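Taveck Launcher – User Guide
Section 4: Adding a game key and moving your saves

Use this section if you bought a key from a store other than Taveck, or if you are moving a game from an older computer. You need a Taveck account, the key, and enough free disk space for the game. Clutex, used in the steps below, needs 20 GB.

Activating a key

1. Open the launcher and sign in. If you are asked for a code, check the email address on your account.

2. Click Library, then Add a Key.

3. Type or paste the key. Leave the dashes in. The launcher ignores spaces at either end.

4. Check the title and region shown on the next screen, then click Confirm.

Caution: A key can be activated once only. After you click Confirm it stays with that account and cannot be moved to another one.

5. Wait for the game to show up in your library. If it is missing after 11 minutes, sign out and sign in again.
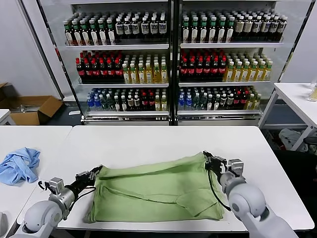 Choosing an install folder

1. Right-click the game and choose Install.

2. Pick a drive. Internal drives are listed first – external drives appear under Other.

3. Clear the Desktop Shortcut box if you don't want one.

4. Click Start. You can pause the download and pick it up later from the same point.

Note: Do not rename the install folder while a download is paused. The launcher will treat the game as not installed and start over.

Moving saves from an older computer

1. On the old computer, open Settings, then Saves, and click Export. The launcher makes one file ending in .esow.

2. Copy the file to the new computer with a USB drive or over your home network.

3. On the new computer, start the game once and quit at the main menu.

4. Go to Settings, then Saves, click Import, and select the file.

Caution: Importing replaces any saves already on the new computer. Export those first if you want to keep them.

Games from Papadakis use their own save system and will not appear in the export list.

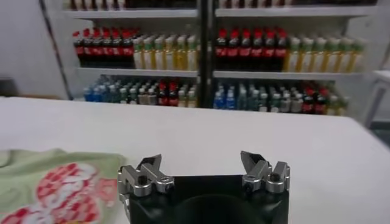

Can I install the same game on two computers?

Install it on as many computers as you like, but only one of them can be playing online at a time. The second one has to be set to Offline Mode under Settings.

Section revised in June by Doaa Ghoneim.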